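Opinion > Columns > Roads and Traffic

The Left Turn at Wodard Road Has Had Enough Chances

In October another car ended up in the drainage ditch at Wodard Road and Route 7. It was a small hatchback, the driver climbed out on her own, and by the time I drove past with my groceries there was a tow truck, two cruisers, and a line of cars back to the feed store. The driver of the pickup that clipped her was standing on the shoulder with his hands on his head. I knew how he felt. I have made that left turn for nineteen years, and every time I complete it I feel as if I've gotten away with something.

The county's position is that the intersection meets the standard. I don't doubt it. I would only like to see the standard, and perhaps have it sit in the passenger seat with me at 5:15 in the afternoon while the sun comes straight down Route 7 and the gravel trucks from the Birkonis quarry come out of it.

If you don't live out here, the problem is easy to explain. Wodard Road meets Route 7 just past the top of a rise. Traffic from the west is doing 55 on paper and 65 in practice. You sit at the stop sign, look left, see nothing, look right, see nothing, look left again, and there is now a truck. So you wait. The person behind you, who can't see the truck, honks. A certain number of people respond to honking by going.

I raised this at the last public works meeting, which was held in the back room of the Mäkelä building while the township hall gets its new ceiling. Attendance was better than usual, partly on account of the hatchback and partly on account of the coffee. We sat at long tables and listened to a consultant from a firm called Indis take us through the traffic study, which cost us a good deal of money and found that 4,000 vehicles pass through the intersection on an average day. He seemed to feel this was on the low side. I looked down at the table for a while.
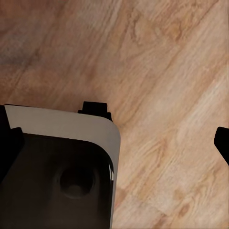
What the study counted, and what it didn't

The study counted crashes. To be precise, it counted reported crashes with an injury or serious damage, and over the study period it found 2. The hatchback came along too late to be included, as did the fence post it took with it.

I have nothing against counting crashes. But anybody who lives within earshot of Wodard Road can tell you that most of what happens there never gets written down. It's brakes. It's a horn held down all the way to the bridge. It's pieces of amber plastic in the gravel on a morning when, officially, nothing occurred. My neighbor Pentti Pitkänen, whose mailbox stands 400 feet from the stop sign, has replaced that mailbox so often that he now buys the cheap kind and mounts it on a post he can pull out of the ground with one hand. He brought the most recent one to the meeting in a grocery bag. The consultant was polite about it and said that mailboxes were outside the scope.

A great many things were outside the scope. The school bus, which has to make the same left turn with thirty kids aboard, was handled in a footnote. The sun was not mentioned at all. It has been setting in the west for some time, and I would have thought word had reached the county.

The case for doing very little

There are reasonable people on the other side of this, and I play cards with a couple of them. They say a traffic light costs a fortune, and they're right. They say a light at the bottom of a blind approach can cause rear-end crashes, and they may be right about that too. They say drivers should slow down. I agree with that one completely and have been agreeing with it since 1989, with no effect on anyone's speed, including, on two occasions I'd prefer not to discuss, my own.

The argument I can't accept is the one about waiting. Wait for more data, we're told, and look at it again in the next road plan. More data, at this particular intersection, means more people in the ditch. I don't think anyone at the county would put it that way, and I don't think anyone there wants it. They have a form with a blank on it, and the blank fills up slowly.

So I'd ask for something smaller than a light. Drop the limit to 45 between the bridge and the feed store. Put a warning sign with a flasher on the west side of the rise, where a truck driver can see it while he still has time to do something about it. Cut back the brush on the northeast corner, which belongs to the county, has belonged to it all along, and is taller than my truck. None of that needs a consultant. The brush needs one man and a morning, and I own a saw.

When I offered the saw at the meeting I was told there would be a liability issue. I said I thought there already was one. That got a laugh, and then we moved on to culverts.

The road plan is open for written comments until the end of the month. The form is at the township office, in the rack beside the dog licenses, and it asks you to name the intersection and describe your concern in the space provided. There are four lines. Pentti has asked whether he can attach the mailbox.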